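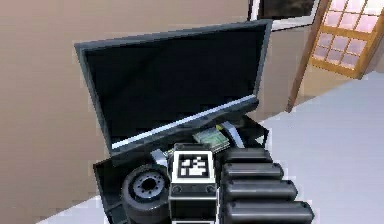
Standby power in shared buildings: what the new meters show

The half-hourly meters fitted across the Trulmont blocks have now been running for a full heating season, and the first complete set of readings reached us at the end of last month. Most of the attention so far has gone to the communal heating, which is covered in a separate item. The electricity readings deserve a note of their own, mainly for what they say about the hours between midnight and five in the morning.

Overnight load in a flat has two parts. The first is equipment that has to run: the fridge, the freezer, the ventilation fan, the heating controls, any medical equipment. The second is everything that is plugged in and waiting. The meter cannot tell one from the other, but a steady floor in the readings, with the fridge compressor showing as a regular bump on top of it, gives a fair idea of how much is waiting.

Readings are available for 147 flats. Four were left out of the comparison: two were empty for most of the period and two had meters that dropped their connection for weeks at a time. Jivside, who supply the meters, have replaced the communications module in both.

How to read your own figures

Log in to the Nakham portal and choose "Profile", then "Daily". The graph opens on yesterday. Change the scale from pounds to kilowatt-hours, as the tariff changed part-way through the season and the cost view mixes the old and new rates. Each bar covers half an hour, so a bar of 0.05 kWh means an average load of 100 watts over that half hour. To get watts from any bar, multiply the kWh figure by 2,000.

Look at the lowest bars between 1 am and 4 am on a night when the washing machine was not on a timer. A single night is a poor guide. The fridge cycle does not line up with the half-hour boundary, and a freezer that has just been filled will work harder for a day or more. A week of lowest bars is enough to work from.

One continuous watt comes to 8.76 kWh over a year. A floor of 60 watts is therefore a little over 525 kWh a year before anyone has boiled a kettle. Multiply by the unit rate printed on the second page of your statement for the cost. The standing charge is not affected.

Where the load tends to be

Televisions are the item residents ask about most. A modern set in true standby draws very little, usually half a watt or less, and switching it off at the wall will not show on the graph. The exceptions are sets with a quick-start setting turned on. This keeps part of the circuitry awake so that the picture appears sooner, and the draw can be many times the ordinary standby figure. The setting is normally found under "General" or "Power" in the menu, and the name varies by maker. Turning it off adds a few seconds to the start-up time.

Set-top boxes and recorders are a different case. Many older ones use nearly as much in standby as they do when running, as the tuner and hard disk stay active in case a recording is due. Some have an "eco" or "deep" standby option which still wakes for timed recordings. Check this before switching off at the wall, or the recordings will be missed.

Sound bars, powered speakers and games consoles fall somewhere in between. Consoles left in a rest mode to fetch updates are worth checking.

Routers should stay on. The portal does not depend on them – the meters have their own radio link – but some residents' telephone lines do, and the door entry app needs a connection.

Immersion heaters are the largest single cause of a high floor, where they appear at all. In one block, a flat with an overnight reading of 476 watts was found to have a boost switch left on behind a cupboard door. If your lowest bars never fall below 200 watts, look for something of this kind first.

Plug-in monitors

The residents' office holds two Shokri plug-in monitors, which can be borrowed for up to a week. They go between the appliance and the socket and show the load in watts. Readings below one watt should be treated with caution. Leave the monitor in place for at least an hour on anything that sleeps in stages, as the first reading after switching off is often well above the settled one. Do not use the monitors with the cooker, the shower or any fixed appliance, or on an extension lead that is already fully loaded.

Next readings

The summer figures will be drawn up from the July data, when heating controls and pumps are mostly idle and the floor is easier to see. If you would like your flat left out of the comparison, tell the office before then. Figures are only ever published by block.

The portal will be offline for maintenance on the evening of 11/7/19. Readings taken during that time are stored in the meter and will be filled in the next day.

Search this site
Enter keywords Go

Recent items
Communal heating: season report by block
Bin store doors and the new keypad
Changes to the unit rate explained
Lift servicing – revised timetable
Bleeding a radiator: when to do it and when to call us

Contact the residents' office | © Trulmont Residents' Newsletter | Back to top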